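Meslow hand-held gripper pair, bench 2
Pre-use inspection with comments
Inspector: Sum-yee Hung
Date: 2021-08-07

1. Finger pads, bonding and wear
Result: FAIL (lower tool, left jaw)
Padding has torn and a flap is standing out from the jaw. The last sheet says "pads good, replaced." Replaced with what? If this is the Fleury sheet again, I don't accept it as a repair. Strip both jaws to bare plastic and re-pad as a pair. No patching.
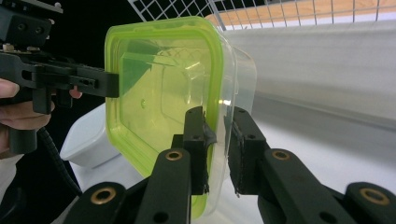

Until that is done, any session logged on this tool gets a note against it. I was told the flap "doesn't affect the grip." Maybe. I would like to see a test before I sign under that sentence.

2. Pivots and brass bushings
Result: PASS, with comment
All four seated, no side play by hand. The service card gives 300 hours between checks and I can't find who picked that number. Check at 200 until there is a wear record worth reading.

3. Jaw screws
Result: PASS
Snug. Do not add threadlocker to these. It was tried in November and we lost two jaw blocks getting the screws back out.

4. Two-tool hold, lidded container
Result: NOT ACCEPTED, repeat after item 1
Procedure: one tool pinches across the container, lid to base. Second tool comes in from the side and takes the lid edge. Hold upright, 21 seconds, no creep at the pads. Use the clear box with the green lid, the same one each time.

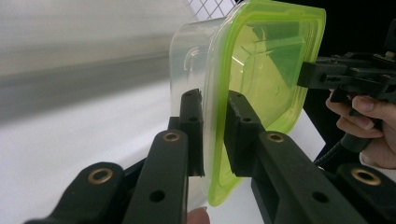

The Jirkham procedure lets the operator decide what counts as creep. I don't like that. Put a pencil line on each pad edge and compare before and after. If the line has moved, it crept, whatever the operator felt.

5. Cable and strain relief
Result: PASS, with comment
Check with the wrist turned both ways. The old form only asks for one.

6. Mounting plates and fasteners, second tool
Result: PASS
Eltico torque driver, asset 829. Its calibration sticker is hard to read. Somebody find the certificate before the next check or I will mark this one open too.

Overall: HOLD. Items 1 and 4 open. A verbal "it's fixed" does not close either one.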